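Learning to sit still

In September I moved from Flodard to Bielecka, and for the first time in my life I have a room only for writing. I thought that with a room the writing would come by itself. It did not come. I made tea, I looked at the street, I answered old letters.

My neighbour Danuta Tomaszewski taught languages for many years, and she gave me a small rule. Write 95 words, then you are free. On most days I do not want to be free after 95 words, so I continue. My best day was 656, and I was so proud that I told the lady in the bakery.

I keep the phone in the kitchen now. I also stopped reading the previous page before I begin, because I always started to correct it and lost the morning.

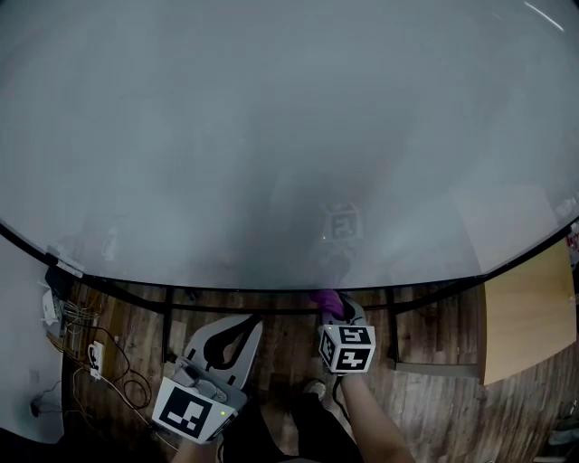
The evenings are harder. After supper my English becomes slow and I look up words I have known for years - "although" is a difficult one for me, I never trust the spelling. So in the evening I only make notes in Polish and translate them the next day.

The story about my grandfather's boat has now more than 2,000 words. He has still not left the harbour.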